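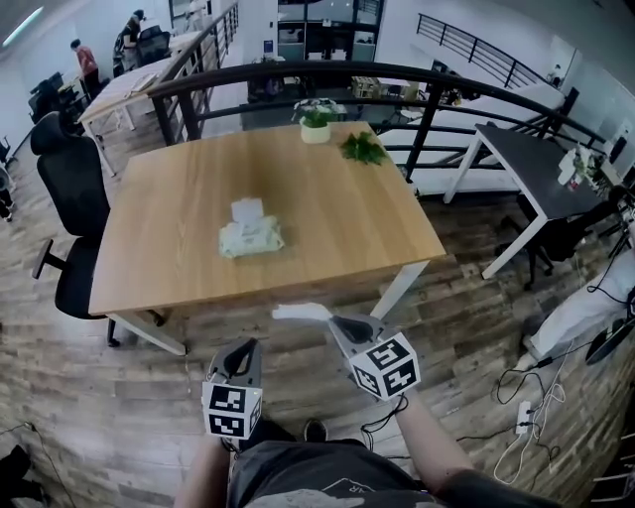
Notes > Phone > Keyboard shortcuts

Moving my text shortcuts to a new phone

I set up my first text replacement years ago, so that typing "omw" would give me something longer. The list grew from there. By this spring I had shortcuts for my street address, two email addresses, the reply I send when I can't take a call, and a paragraph about parking that I send to anyone who visits. When I changed phones in June I wanted all of it to come along.

Most of it did. The built-in replacements are tied to the account, and they showed up on the new phone before I had finished putting my apps back. The trouble was with the longer ones. I had kept those in Sirkel, a small keyboard app, because it keeps line breaks and the built-in list does not. Sirkel stores everything on the device unless you turn on sync, and I had never turned it on.

Getting the list out

Sirkel has an export option, but it's under Keyboards, then Manage, then the menu in the corner. I looked in the main settings first and didn't find it. The export is a plain text file with one shortcut per line, a tab, and then the full text. Line breaks inside a snippet are written as a backslash and an n.

I saved the file to my cloud folder and opened it on the laptop. I'm glad I did, as a lot of it was junk. There were nine shortcuts for a job I left, and four versions of the same directions to my old apartment. I deleted those and fixed a phone number that had been wrong for a while.

Getting it back in

I considered Tazi for the new phone. It has a cleaner layout and you can sort snippets into folders. The free version limits each snippet to 800 characters, though, and my parking paragraph is over that. I could have shortened it. I tried, and it lost the part about the second gate, so I went back to Sirkel.

Importing was quick once the keyboard had been added. The order matters:

1. Install the app and open it once.
2. Go to the phone's own keyboard settings and add Sirkel.
3. Allow full access, if you are comfortable with that.
4. Go back to the app and choose Import.

The first time, I skipped step 2. The app said the import was complete and then showed an empty list. Doing it again in the right order fixed it.

About full access

Full access lets a keyboard app connect to the network, among other things. Sirkel will work without it, but import and sync are turned off. I allowed it, ran the import, and then switched it off again. The snippets stayed where they were. Passwords don't belong in a snippet list either way, and I found one in mine that I have since changed.

Small things that still bother me

Switching keyboards takes a tap on the globe key, and I often end up on the emoji keyboard. I moved Sirkel up to second in the list, which helped a little.

My notes app, Molel, has its own autocorrect that runs after the replacement. It changes "Apt" to "Apr" in my address every time. There's a setting for it under Editing, but turning it off also turns off the automatic lists, and I use those every day. For now I type the address by hand in Molel.

I also turned on sync this time. Next week I want to go through the built-in list too and see what's left in there that I don't use.

Posted 2025-06-14

Contact | Copyright Diltent | Back to top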